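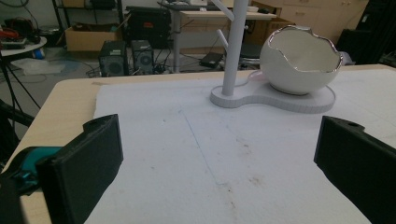 Club Trips > Robotics > Visit Reports

We use cookies to remember your settings. OK | Manage

February 15, 2025 — by Mererid Lloyd

I had been looking forward to the Stolside open day since October, and I still came home with more to talk about than I expected! The student robotics club there has a project called Otia, all about teaching machines to handle delicate tableware, and visitors get to stand right by the table and ask anything they like.

What hooked me was the choice of object. No plain blocks here. They work with a white cup made to look like a cracked eggshell, with a jagged silver rim, and it sits on a little stand with a pole right next to it, so there isn't much room for clumsy fingers.

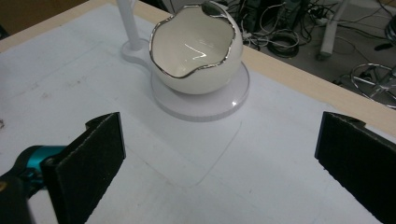 Fingers open, eggshell cup on its round base.

The club wants 2000 recordings by the end of the school year and they were at 346 when I visited. Each student does a turn of 40 minutes and then swaps, and the talk between turns was almost the best part — where to come in from, how wide to open, which hand should go first. I loved how seriously they took it (and how loudly they disagreed).

You hold one gripper in each hand, and people who have done it for months make it look like nothing at all. I asked far too many questions about the cables and got good answers to every one.
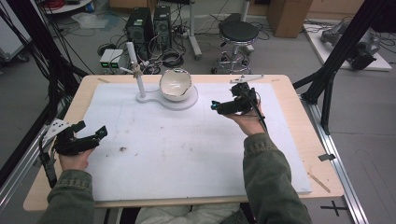

Two grippers at the table, one in each hand.

We had eight in our group, and most of us went on to the Koyama room afterward for the line-following races. Wear comfortable shoes — it's a long walk back to the parking lot.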